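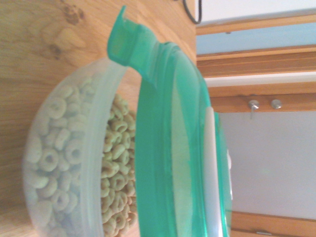

The cereal keeper with its green lid partly lifted, full of oat rings.

I have owned a lot of cereal containers. Tall ones that tipped over in the cabinet, a glass jar that weighed as much as a bowling ball, and a pour-spout thing that let the cereal go stale by the weekend. So when I tell you I have now bought two of the same one with my own money, that's high praise from me!

It's the round-sided Sadowski with the teal lid. I got the first at Tradley, on the bottom shelf next to the lunch boxes, and went back for the second before the month was out.

The lid first, as it's the best part. There's a flat tab that comes down over the rim, and you get a fingertip under it and lift. That's all. My father-in-law has bad arthritis in both thumbs and has given up on most of the containers in our kitchen (he'll go without crackers before he'll ask for help) and he opens this one by himself every morning. Closing it takes a firm push on the tab side and then a quick press all the way around. If you skip the second press it will look shut and it won't be, which I learned with a box of corn flakes.

How fresh does it keep things? Very, in my house. We go through plain oat rings faster than anything else, but I left a batch alone for 2 weeks while we were up at my sister's in Drestusdale, and they still had a proper crunch when we got home. It was humid that week, too. The old pour-spout container would have given me little sponges.

The opening is wide enough for a real measuring cup, or a kid's whole hand, so make of that what you will. I love it for scooping. If you like to pour straight into the bowl, be warned that a round rim and a wide mouth mean cereal all over the table. My friend Kamol Phuthong pours from his anyway and says it's all in the wrist. I've seen his kitchen floor.

A few gripes. The sides are cloudy, so from across the room you can tell there's something in there but maybe not which cereal. A strip of masking tape fixed that for me. A standard box fits with a little left over, and the family size does not, so you end up with a half-empty bag clipped shut in the pantry anyway. And crumbs collect along the inside edge of the lid. I run a damp cloth around it every time I refill and let it dry upside down on the rack overnight.

I paid over $2 more than I did for the Sivness one I had before, and I'd pay it again. The Sivness lid cracked in its first winter. These have been dropped, sat on once, and used as a drum, and both still close the way they should.

I'm thinking about a third for dog biscuits. Has anyone tried it with flour? I'd like to know before I dump five pounds in there.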